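Stondance — my practice log for tap beginners

I've been keeping these notes since February, and they got long enough to share.
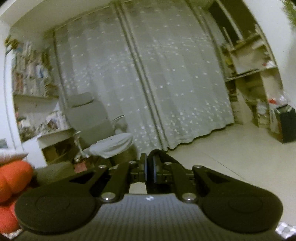 Do you need real tap shoes to use this? Any hard-soled shoe will get you through the first 7 drills, and after that you'll want taps.

The file has 42 drills, one per row, with a name, a tempo and my own grumbles. Nothing goes over 200 beats a minute — my ankles quit well before that! The drill names come from my teacher, Yoon-hee Seol, so yours may call them something else. Rows marked 2 need a partner.

Copy it, change it, fix my spelling.

Comments

Gyu-bin Cha: Row 7 says shuffle but the notes sound like a flap?

Larnitz: Love the grumbles column, please keep it going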